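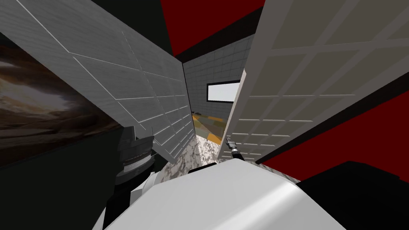

How many demonstrations does a two-armed robot need before it can learn a new task?

For a simple pick and place, 700 good ones will usually get you a policy worth arguing over. Tasks that use both arms at once want more, and we suggest planning for 4,000 if the objects change shape, size or mood.

Dovar Collect

Dovar Collect is recording software for teams who teach two-armed robots by example. An operator drives the simulated arms, the software writes down everything that happens, and at the end of the day you have a pile of episodes instead of a pile of video files called final_2.

It runs on one workstation. Operators can use handheld controllers, a pair of leader arms, or a keyboard if they have wronged somebody.

What gets recorded

Joint positions, gripper state, operator input and every camera you've switched on, all on one clock. Views from the robot's own head are saved along with any fixed cameras you add. Each episode carries its room layout and random seed, so you can rebuild it later and find out whose fault it was.

Rooms that don't match

A policy trained in one tidy gray room learns a great deal about that tidy gray room. Collect changes the walls, floors, ceilings and lighting between episodes. It has no taste at all. Red ceiling over granite floor? Certainly. Panels leaning at angles no builder would sign for? Those too. Operators complain for the first week and then stop seeing it, and by that point the policy has mostly stopped seeing it as well.

If you want something calmer for a customer demo, turn the Decor slider down to 0. The default is 9. We have been asked to lower the default and have declined.

Sorting the good from the merely finished

Every episode goes into a review queue, where it can be kept, trimmed or thrown out. The Panis add-on flags long pauses, dropped objects and the wandering that sets in shortly before lunch. It doesn't delete anything without asking. Failed attempts can be kept under their own label, and we think you should keep them. You'll have plenty.

"We threw out more of my episodes than anyone else's, and I wrote the rules," says Kai-wen Wan, who looks after the review tools.

Editions

Yau: one operator seat, up to 1,000 stored episodes, all room sets. Good for a lab, a thesis or a stubborn hobby.

Skallen: unlimited seats and episodes, shared review queue, Panis included, and an email address that Oi-ling Lo answers in person, at some length.

Both editions export to the common training formats. Licenses are yearly. Moving from Yau to Skallen keeps all your episodes, including the ones you hoped would get lost.

What you'll need to supply

A workstation with a recent graphics card and more disk space than you were going to buy. A robot model file; ours come with rounded white bodies and two-finger grippers, and you can load your own. Patient operators, with chairs to match.

Support

Tickets are answered on working days. The desk closes at noon on 24th December. Before writing in about drifting arms, please recalibrate the controllers and check that nobody has put a mug on one.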